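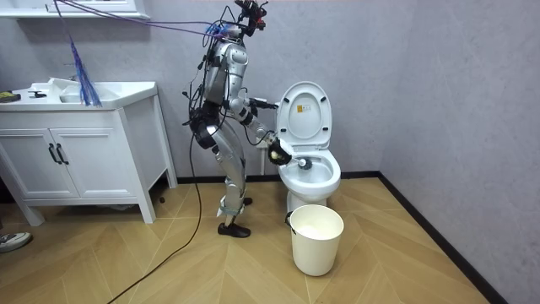 Bathroom set, brush in the bowl.

Notes on collecting the toilet task

May 11, 2020

I said in February that I would write up how we gather examples once we had enough of them to say something useful. We now have 2146 episodes of toilet cleaning on disk, so I've run out of excuses.

The project is called Curkenance. The goal is a policy that can do a handful of household chores on a full-size humanoid, learned from demonstrations that people give by driving the robot. The chores are split up by room. I have the bathroom, and within the bathroom I have spent most of the spring on one job: take the brush from the bucket, scrub the inside of the bowl, put the brush back.

An episode is one run of that job from start to finish. The operator drives, a second person stands close by, and everything is logged together: the camera views, the joint positions, the commands that were sent and the hand state. We save an episode even if it goes badly, and give it a grade afterward. Bad ones don't go into the main training set, but I use them for a small model that tries to tell whether the brush is still in the hand. It works better than I thought it would.

We break the job into 4 phases. Reach, grasp, scrub, return. The phase labels are added by hand after the session, and it is slow, boring work. I tried doing it live with a foot pedal and gave up. People press late, and they press later as the day goes on, so the boundaries drift and you end up fixing them anyway.

Scrubbing is the phase everyone asks about and it is the easiest to collect. Once the brush is held well, the operator moves the arm and the bristles follow the shape of the bowl. Small errors don't matter much. The grasp matters a lot. If the fingers close too high on the handle, the brush swings. If they close at an odd angle, the wrist runs out of travel halfway around the bowl, and the operator has to choose between a bad scrub and a regrasp. We kept the regrasps. The first policy had never seen one and had no idea what to do when the handle slipped.

Variation is the other thing I had to learn about. For the first 1000 episodes I was careful to reset everything the same way each time. Bucket on the same spot, brush leaning the same direction, robot standing on the same planks. The success rate in training looked great and the policy fell apart when I moved the bucket by the width of my hand. Looking back it is obvious. We now change the bucket position and the lean of the brush before every episode, and we change where the robot starts every 10. The reset sheet is generated by a script, because when people are asked to put something in a random place they put it in the same few places.

I also stopped tidying. There are a couple of small things on the vanity counter and a blue duster hanging over the sink, and they have stayed there. A real bathroom has stuff in it. The duster moves a little when someone walks past, and I would like the model to learn to ignore that.

Cables are a nuisance on the floor. The second person's job is mostly to watch them, watch the feet, and be ready to stop the run. We write down every stop along with the reason. Most of the reasons are dull, and the log is still the first thing I read when I come in.

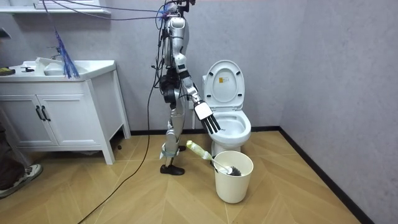 How many demonstrations do you need before the policy does anything useful?

It depends on how much the setup varies. With everything in a fixed position we saw decent reaching early on, but that didn't carry over to new positions. For the varied setup, the grasp only became dependable well after we passed 1000 episodes, and returning the brush is still the weakest phase.

That last part deserves a few more words. Returning the brush is hard in a way I didn't plan for. The operator has to bring the brush head over the rim of the bucket and lower it in, and by then the forearm is often blocking the best view. People do it by feel, with small pauses and corrections. Those pauses end up in the data. The policy learned to pause too, and sometimes it never started again. We have been trimming the long pauses out, which helped, though I'm wary of cutting so much that the motion no longer looks like something a person did.

For storage and playback we use Uvenora, our in-house viewer. It lets me line up several episodes at the start of a phase and play them together. Ten minutes of that told me more about operator habits than a week of plots. One thing I found is that each operator has a preferred side of the bowl to start on. The script now assigns the side as well.

Next up is the lid. So far it has been raised before each episode, and I'd like the robot to do that part too. It means using the other hand, and a new phase to label, and probably going back over the reset sheet again. I'll post the numbers when there are some. The bathroom at Akholm is also supposed to be ready soon, with a different toilet and a different floor, and I want at least a small set from there before I change anything else.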